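8 min read

Faustine Huet had packed sampler trays at Clendier for so long that her hands did it while the rest of her planned supper. Reds with reds, greens with greens, tabs all facing the same way if she was in a good mood. So when Florian Joly came down in June and asked her, very politely and turning his pen over the whole time, if she would come upstairs and tell the new arms what they were doing wrong, she laughed so hard that Capucine Fleury came over from the labeling line to see who had died.

"I don't know anything about robots," she said.

"No," said Florian, "but you know about trays."

She went up in her hairnet, out of stubbornness. There was a fine pale table up there, nicer than the one in her own kitchen, and an arm bolted on at either side like two relatives who aren't speaking. Florian had set out the cans and the clear trays, and he gave her the good stool.

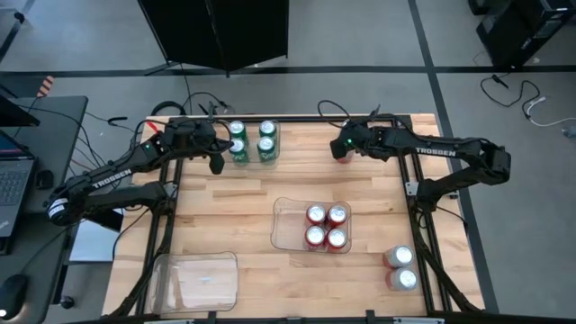
Greens in one tray, reds in another, and the right arm with a can still to place.

She watched for most of the morning. The arms were slower than she was, a good deal slower, and she was ashamed of how much that pleased her. Then she began to notice the stopping. An arm would come down over a can and wait, fingers open, for as long as it takes to say a short prayer, and she found herself leaning forward on the stool and whispering, go on, go on, you have it, the way she used to at her nephew's piano recitals.

"Why does it put them so far to one side?" she asked at last.

Florian looked at his laptop. "Does it matter?"

"It matters when the tray gets carried. Raphaël takes the corner by the cold room like a man late for his own wedding – the cans all slide, and then you've got dents." She said this quite calmly, and he wrote it down, every word, including the wedding. She had worked in that building under 2 managers and a great many supervisors, and she could not remember any of them writing down a thing she said.
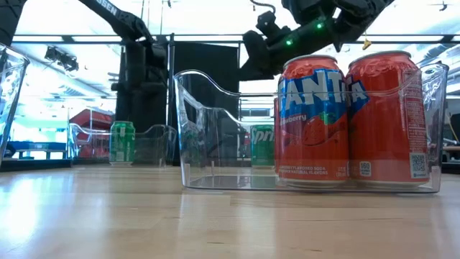 By the time the lunch bell went they had moved on to the labels. Faustine liked the name to face front, so that a person opening the box would see what they were getting, strawberry or whatever it might be. Florian said the arms didn't care which way a can was turned. She said she could see that, thank you, and that somebody had better care on their behalf.

Downstairs they were waiting for her at the long table, with a chair pulled out. Capucine had saved her half a plum tart. Raphaël Gilbert wanted to know if it was true that the things could do 418 trays in a shift, because that was what he'd heard from the driver from Masson, who had it from a cousin.

"Not today they couldn't," said Faustine. "Today they could do lunch for a small family."

"And next year?"

She took her time over the tart. She thought of the open fingers hanging there above the can, and of Florian's small, careful handwriting, and of her own hands, which had started to ache in the mornings in a way she hadn't mentioned to anyone but her sister.

"He wants me up there again tomorrow," she said. "He says there's a job in it, maybe. Teaching them. I told him I'd want my own stool and the same breaks as everybody, and that I eat down here."

"What did he say to that?"

"He wrote it down," said Faustine, and she passed Raphaël the last of the tart and told him, while she had his attention, to slow down at the cold room.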